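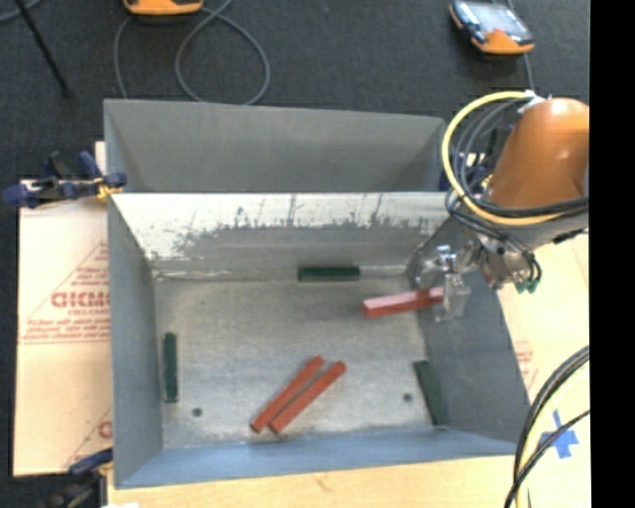 Workshop notebook, November

Working on the Carano box again. Started a little after 9 in the morning, stopped when the light went.

Where things stood: the region map was inked, the gazetteer had a hole in it between the coast and the salt road, and the random encounter tables for the hills were still the ones from the first home campaign. Those tables are bad. They were written for a party of seven and they assume somebody has a horse.

Map scale

Redid the scale bar. The old one gave six miles to the hex, but the travel times in the text were worked out at five, so anyone measuring Fedow to the river crossing got a different answer from the one printed in the Fedow entry. Went with six. The text changes and the map stays, because the map is the part I can't face redrawing. Fedow to the crossing is now three days on foot, two if the party skips the shrine. Two other entries quote the old distance and I have marked both in the draft with a double slash.

The hex numbers in the south corner are hard to read at print size. Try them one point larger and drop the leading zeros.

Dates

Settled the founding of Fedow at year 1507 of the Carano count. It had been given as two different years in two different chapters, and one of them made the city older than the road it was built on. The present day of the setting is still 2495. That leaves plenty of room for the two river wars and the long empty stretch after them, which I don't intend to fill in. Players ask about the empty stretch and it is useful to have something that the game master can own.

Note for whoever edits the timeline: the Talebi do not use the Carano count. They number years from the death of each of their queens and start over. I took out the conversion table because it ran to a page and a half and I don't think a single group would have used it. One sentence in the Talebi chapter explains the custom, and the sidebar gives the current year both ways. That's enough.

Talebi chapter

Cut 800 words from the opening. It had become a list of festivals. Kept the grain festival and the night of closed doors, since two of the adventure hooks hang on them. The rest went into the scrap file.

Names still need a pass. Too many of the village names end in the same sound, and at the table they get mixed up when spoken aloud. Read the list out loud twice and changed four. The rule I'm trying to follow is that no two places within a day's walk of each other should start with the same letter.

The Talebi starting gear is too generous. A new character comes out with a mail coat, a bow and enough coin for a mule. Cut the coin to 100 bits and made the mail coat an heirloom option that costs a background pick. Ran three sample characters through it and they came out level with the ones from Fedow. The bow stays.

Rernasell

This is the ruined city in the north, and it's the part I'm least happy with. In play it has been a place where parties go in, fight something on the first level, and leave. There is no reason to go deeper. Tried the following:

Moved the water gate down to the third level, so the only dry way out in spring is through the lower halls. Parties can still leave by the front but they have to deal with the flood.

Took the treasure out of the first level almost entirely. Left the bronze masks in the porter's room, as they point at the mask door farther down.

Gave the thing in the cistern a goal. It wants the bell rung. It will bargain, and it doesn't understand money.

Ran the first two levels solo with the old pregens, just rolling it out on the bench. Took under two hours. The flood rules are clumsy: a roll every turn for every character is slow, and the result hardly matters until the third failure. Changed it to one roll for the group each time they enter a new room, with the worst swimmer's score. Much quicker. It does punish a party that brings along one hired porter who can't swim, and I'm leaving that in for now to see what the Thursday-style long sessions make of it.

Also the bell. If the party rings it on the first visit the whole lower section is skipped. Either the rope needs to be missing or the bell needs to be cracked. Prefer the rope, as it gives them something to carry in.

Encounter tables

Started the hills from scratch. Using 2d6 with the common results in the middle, same layout as the coast. Filled in five through nine. The ends of the table are blank. I want the two and the twelve to be things that change the map if they come up, such as a bridge gone or a village moved, and those take longer to write than a pack of wolves.

Weather is now a separate roll. Having it on the same table meant that parties met either rain or bandits, never both.

To do

Fix both double-slash entries.
Hills table, the ends.
Redraw the third level with the water gate in the new place.
Check the mule price against the new Talebi coin.
Ask the table group whether the Fedow guild ranks made sense without the chart.
Flood rule, second run, with a full party this time.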